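Teaching a bin pick by hand guiding and remote jog
By Archana Kushwaha, February
Print | E-mail this page

This page covers recording a pick from a deep bin, first by pushing the arm about by hand, then by finishing off with the remote pendant. It assumes the arm is mounted, the tool is fitted and the payload is set. Check the payload again if you have changed the tool. A wrong figure makes the arm drift when you let go.

Clamp the bin before anything else. If it shifts after teaching, every point you saved is wrong.

1. Set the hand-guiding speed limit low. Ladan Rezaei uses 2 per cent for a new bin and raises it later.

2. Hold the enabling switch and guide the arm to a point well above the rim. Save it as HOME_BIN.

3. Guide the tool down over the first bar and stop short of it. Save the point.

4. Let go of the arm and switch to remote jog. Bring the tool down the last stretch in small steps – your hand is not steady enough for this part.

5. Close the tool, lift straight up and save again.

6. Repeat for bars lying at other angles. Include at least two close to a wall, where the wrist has least room.

Watch the cables whenever you turn the wrist. Leave enough slack for the full turn, but not so much that a loop can catch on the rim.

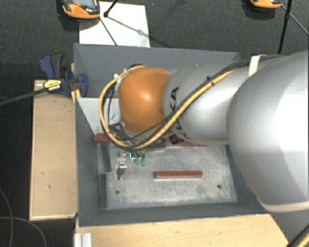
The arm over the bin, with bars lying at different angles. Note the cable loop at the wrist.

Play the recording back at low speed with your thumb on the stop button. If the arm hesitates between points, look for two saved almost on top of each other and delete one. Set the wait after closing to 600 milliseconds and try again.

Save under a new name each time. Trilok Tiwari keeps the old Koltik recordings on the shared drive, in the folder marked Bins.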